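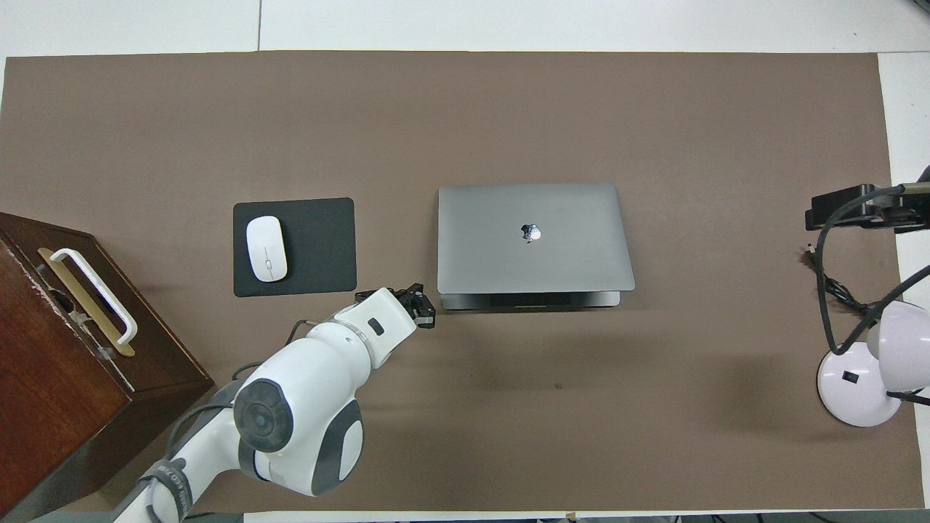
Cable slack on the arms has taken up most of my November. The firmware limits the wrist to a range I can live with, but the cable along the outside of the forearm has its own opinion about range, and it wins. I started with 800 mm of free length between the elbow anchor and the gripper connector, which was too much. The loop by the joint is what I have settled on for now: it hangs clear of the dark cap and still gives the gripper enough to get down to the corner of a laptop lid. The laptop is the target because it is flat, rigid and a known height. The brown paper mat stays on the table for all runs, as bare white gave the Clandeo depth code trouble near the edges.

The current procedure is 30 approach moves per side at low speed, log the joint currents, move the anchor, repeat. A run with a snag shows as a step in the elbow current well before anything looks wrong. Valbona Nikolaidis, who has the next bench at Dimelwood, suggested strapping the cable at the forearm and leaving it free below. I tried zip ties first and lost a connector shell on run 11. The strap is better – it gives a little under load.

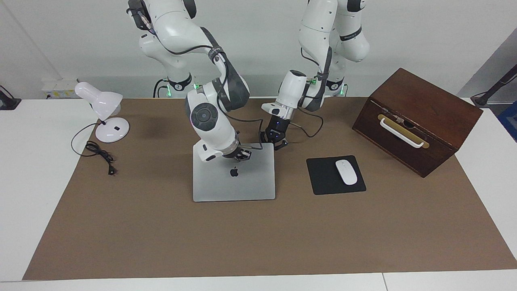
Both grippers down at the top edge of the lid.

With two arms the loops also have to stay out of each other's way. I have added a keep-out volume in the planner, 6 cm wider than the shells on each side. It is crude and costs some reach at the center of the mat. The Stireck planner accepts per-link padding, so I will move to that once the anchor positions stop changing. Still open: the Verschueren clips for the upper arm, which are on order.

Last updated: November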